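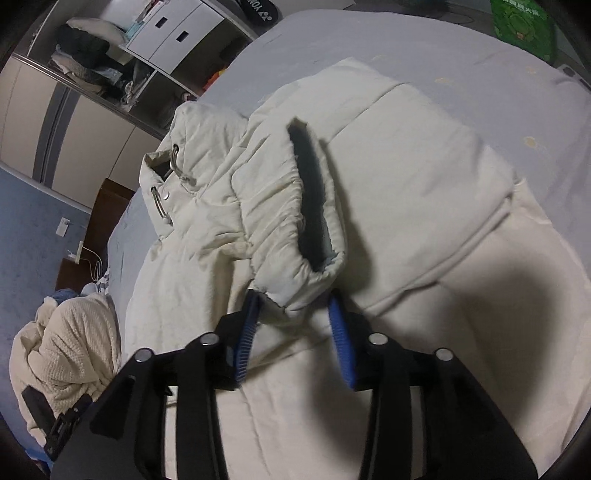

Irneo, a software company in Premberg, has released version 3 of its planning toolkit for robots that handle clothing and bedding. The update was posted on September 26, 2020, and replaces a release that came out in May.

The main change is in how the software picks a place to grab. Earlier versions looked for the highest point of a pile and sent the gripper there. That worked for towels and flat sheets but gave poor results on garments with sleeves and hoods, where the highest point is often a fold with no clear relation to the shape of the item. Version 3 first tries to label the parts of the garment it can see, such as a cuff, a hem or the edge of a hood, and then ranks grasp points by which part they belong to.

The labels come from a model trained on 1108 recorded demonstrations of people folding, turning and hanging clothes with hand-held grippers. Of those, 845 were recorded in homes in Premberg and Flisitz, and the rest in the company's own workshop. Irneo says the home recordings were used as they came, with shelves, blankets and bags left in view, so that the model would learn to separate a garment from what is lying near it.

"A padded jacket was our worst case for a long time," said Johannes Nkosi, who leads the perception group. "The body is thick, the sleeve bends wherever it wants, and when the jacket and the bedding are both pale the edge between them is very weak. The old planner would go for the middle of the body and come up with a handful of quilting. Now it goes for the sleeve, just below the cuff, and works from there."

A grasp near the cuff is useful to the planner for a second reason. With one end of the sleeve held, the software has a fixed point from which to estimate where the rest of the sleeve runs, including the parts hidden under folds. It updates that estimate as the arm moves. If the estimate and the camera disagree for more than a short time, the arm stops, lowers the garment and starts over with a new grasp.

The controller has also been changed. Grip force was a single setting in the May release, chosen by the operator before a run. Version 3 sets it during the grasp from finger position and motor current. Soft, filled fabric keeps giving way as the fingers close, and the earlier controller sometimes read this as a missed grasp and opened again. The new one waits for the fingers to settle before it decides.

In Irneo's tests the arm found and held a sleeve in 90 percent of attempts on jackets and sweaters. The company did not give a separate figure for padded jackets. Attempts in which the garment was inside out were left out of the count, and Nkosi said those remain a problem. Linings are often darker than the outer fabric, and the model can take a cuff opening for a shadow or for a separate item.

Le Roux, a commercial laundry and repair business in Flisitz, has been running a test copy on two sorting stations. Its operators use the software to spread incoming jackets before they are checked for damage. The company said it still has a person at each station and has not decided whether to add more.

Version 3 includes a replay tool that was not in earlier releases. It steps through a recorded demonstration next to the planner's own output and marks each moment where the two choose different grasp points. Users can correct a label in the tool and save it to a local training set. Irneo said corrections stay on the user's machine unless they are uploaded by hand.

Drawstrings, snaps and zippers are not handled as separate parts in this version. The planner treats them as areas to avoid, which can rule out good grasps along the edge of a hood. Support for fasteners is planned, but the company gave no date.

The toolkit runs on the same hardware as the May release. Configuration files from that release need to be converted with the script in the download, and saved grip force settings are ignored after conversion. Existing customers can get the update through their accounts. The labeling model is a separate download, and the recordings it was trained on are not being released.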